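## Section 4: Setting Up Your Dipping Frame

Welcome back! If you've worked through Section 3, your Jotico beeswax kit is unpacked and your wicks are sorted by length, so we can get to the part most people bought the kit for.

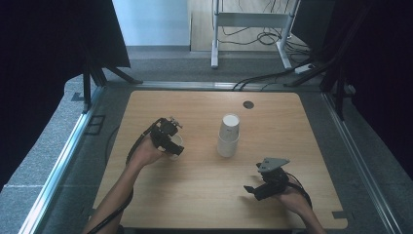
Dipping is slow, pleasant work, and it goes much better when everything is within reach before the wax is melted. Give yourself a whole afternoon for your first batch – I never manage it in less, and I have been doing this a long time.

1. Cover your work surface with newspaper or an old sheet. Wax finds its way everywhere.
2. Stand the Tridgate frame on its feet and tighten the 2 wing nuts by hand. Please don't use pliers, as the threads are soft brass and they strip easily.
3. Hang the wicks over the crossbar so that both ends dangle evenly. Leave a good two fingers of space between neighbors, or your candles will stick together like old friends.
4. Tie a small steel washer to each wick end. You can cut the washers off after the first few dips, once the wax is heavy enough to pull the wick straight.
5. Set the tall dipping can inside your big pot and pour water into the pot until it comes halfway up the can.
6. Add the wax pellets and warm them over low heat. Stir now and then with the stick from the kit.

**Caution:** Never melt wax directly over a burner, and never walk away from it. Keep a snug lid close by to smother a flame. Water thrown on burning wax will spread the fire.

7. Lower the wicks in one smooth motion, count to 2, and lift them out just as smoothly.
8. Let them hang until the wax turns cloudy, then dip again.

**Note:** The first 10 dips will look like nothing much is happening. Keep going! A slim Tehrani-style taper takes 39 dips, and a thicker one for the table takes more. If you're making gifts for December, start early, because tapers burn nicer after a few weeks of rest in a cool cupboard.

Once your tapers are as thick as you like, go on to Section 5, Trimming and Rolling the Ends.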